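The jumper drawer, and other things I inherited

I learned to knit at 41, on a train that had stopped outside Aswood for so long that the woman opposite took pity on me and handed over a spare pair of needles. I'd been sighing, apparently. By the time we got moving again I had a strip of something grey and full of holes, and I was completely hooked.

Up to then, knitting had been my gran's department. She made a jumper for every grandchild every winter and we all wore them for one polite photograph and then stuffed them in a drawer (sorry, Gran). When she died my cousin Tyson Simard cleared the house and rang to ask what I wanted. I said the needles and the pattern books, and then whatever jumpers he could find. He turned up in February with two bin bags and a biscuit tin of buttons!

I've been wearing them ever since, and it's made me think a lot about how we treat clothes that somebody sat and made. A hand-knit takes weeks. I've timed myself on a plain adult jumper, start to finish, and it came to 104 hours - that's with the telly on, and with one sleeve done twice when I forgot how long arms are.
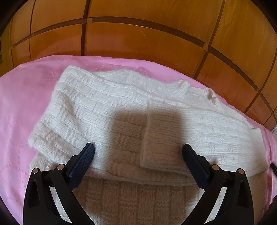 Should you hang a hand-knitted jumper or fold it?

Fold it, every time. Wool is heavy and it stretches under its own weight, so a week on a hanger gives you pointy shoulders and a hem round your knees. I fold mine in thirds with the sleeves tucked behind and never stack them too high.

Washing frightens people more, and I do understand it. I once shrank a lovely green cardigan until it would have fitted a teddy. These days I use cool water in the sink and a squirt of wool wash, and I leave everything alone for 10 minutes. No rubbing, no wringing! Then I roll it up in a towel, kneel on it, and dry it flat on the spare bed with the window open.

Moths are the other worry. Amrit Nguyen, who runs the Cirkik wool shop and has mended more elbows than anyone I know, swears by the freezer. The jumper goes in a sealed bag and stays in there for a fortnight, next to the peas. She's less keen on lavender bags, which she reckons mostly make the moths smell nice.

Mending is the bit I've come to love, though. I used to try to match the colour exactly and it always looked like a mistake. Now I pick something loud, mustard on navy, say, and darn away with a mug of tea going cold beside me. Gran would have been appalled, I think. She unpicked a whole back panel once over a single wrong stitch.

I'm on a jumper for Tyson at the moment, in a chunky oatmeal wool he chose himself. He wants it for the winter and I've done one cuff.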